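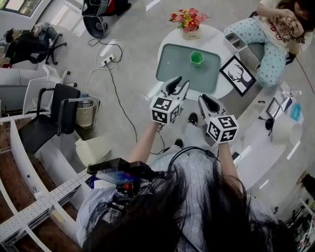
Are we sure the head view is worth keeping at all, given that the gripper cameras already give a pose? That was the question left in the margin of the last entry. It also asked whether the marker cubes were only there out of habit from the old Erkeck setup, and whether anyone had run the two pose sources against each other on the same episodes. Fair points, and the last one had not been done properly. So Saturday went to that.

Saturday, upstairs table, Soller. Follows the May entries on time sync.

Purpose: compare gripper pose from the gripper cameras alone (call it G) with gripper pose from the cubes as seen by the head camera (call it H), and then with the two combined (GH). Same episodes for all of them, no re-recording for the sake of one method.

Task was the cup task. Reach in, close on the cup, lift, set it down somewhere else on the table, open, back off. Either hand allowed. The operator was told to work at normal speed and to look wherever felt natural. In the earlier runs we had asked people to keep both cubes in view and the motion came out stiff, with the hands held too high and too far forward. Not repeating that.

Calibration first. Cube to gripper offset measured with the gripper clamped in the jig, left then right. The left offset had moved since the last time we wrote it down. Probably the cube had been taken off and put back. New value is in the Tudska config and the old one is kept commented out underneath. Please do not delete it, the older recordings need it.

Head camera intrinsics were left alone. Checked the reprojection on the board and it looked the same as before.

Recorded 200 episodes. Tudska dropped 49 of them at import. 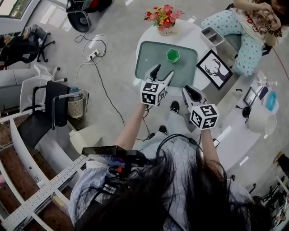 Going through the dropped ones took most of the afternoon. The import log gives a single reason for each, "pose gap", which does not say which source had the gap. Had to open them one at a time. What I found:

Most were H failing. The cube leaves the head view when the operator looks away from the hands, or one forearm covers the other hand's cube, or hair falls over it. The last one is common when the operator leans over the table to reach the far side. Tying the hair back would help but we would like the method to put up with this.

A smaller group were G failing. Typical case is the gripper close to the table, closing, with the camera seeing mainly its own fingers, the cup and blank white tabletop. There is nothing to track on the white surface. The estimate slides sideways by a small amount, then snaps back when the gripper lifts and the rest of the room comes into view.

Very few had both failing together. This is the useful result of the day. The importer was throwing away episodes where one source was fine the whole way through.

Changed the rule: an episode is dropped only if both sources are missing for the same stretch. Re-ran the import with that and got all but 3 of them back. The ones still out are bad for other reasons (cable snag, operator stopped partway, file truncated).

Then the comparison itself. To have something to compare against we used the jig again: gripper put into the jig at the start of an episode and again at the end. The distance between start and end should be zero. It is a crude check and says nothing about the middle of the motion, but it costs nothing and everyone can repeat it.

G alone: small error at the end on most episodes. A few large ones, all with a long time spent low over the table. The error grows with time spent low and does not seem to depend on how fast the hand moved.

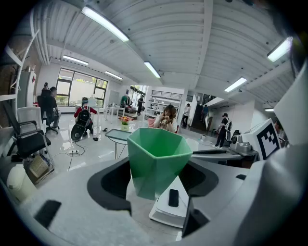

H alone: no growth over time, as expected, since each frame is solved separately. Noisy, though. Rotation is worse than position, mainly when only one face of the cube is visible and it is nearly square to the camera. There the solution flips between two tilts. With two faces visible the flipping goes away. Pulled over 3000 frames with one face visible and looked at the flips by hand in the viewer. They come in bursts and are easy to catch with a simple check against the previous frame.

GH: G carries the motion, H pulls it back whenever two faces are visible. One-face frames are used for position only. With this the large errors from G are gone and the trajectories look smooth in the viewer. Start-to-end distance is down to what we get from putting the gripper in and out of the jig with no motion in between, so the jig is now the limit and we can't claim anything finer than that.

One thing I don't like. When H comes back after a long gap the correction arrives in one step. It shows up as a jerk in the velocity plot and a policy would learn it. For now the correction is spread backward over the gap. This can only be done offline. Fine for training data, no use for live playback.

Also tried using the other gripper's cube when it shows up in a gripper camera. Works when the hands are close together. The wide lens makes the cube small and bent near the rim and the detector often misses it there. Left it switched off. The Wi branch has the code if anyone wants to try undistorting a crop first.

Answer to the margin question, then: keep the head view, keep the cubes. The cubes are earning their place in exactly the part of the motion where the gripper cameras are weakest, down at the table with the fingers around the cup.
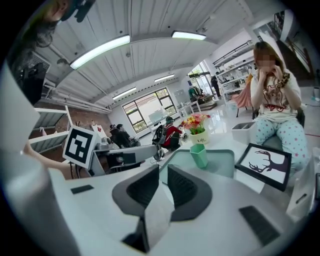
Gripper camera, fingers low over the table, cup in front of the "Life" pot.

Low passes still need work. Two cheap things to try: put some texture on the tabletop (a printed cloth, taped flat), or leave the table alone and mask the fingers out of the tracker's input. I would do the mask first. The cloth changes what the policy sees and we would have to record everything again.

To do:
Split the "pose gap" message in the Tudska log by source.
Write the cube offset and the time it was measured into each episode's header.
Mark the cube seating on the left gripper with a pen line so we can tell if it has been moved.
Re-import the older cup episodes with the new rule. Use the old left offset for those.
Check the clock between the head camera and the grippers again before the next long run.
Ask Erkeck if the cube mount comes in a keyed version.

Raw files are on the shared drive under cup_table. The jig measurements are in the same folder as a text file, left hand first.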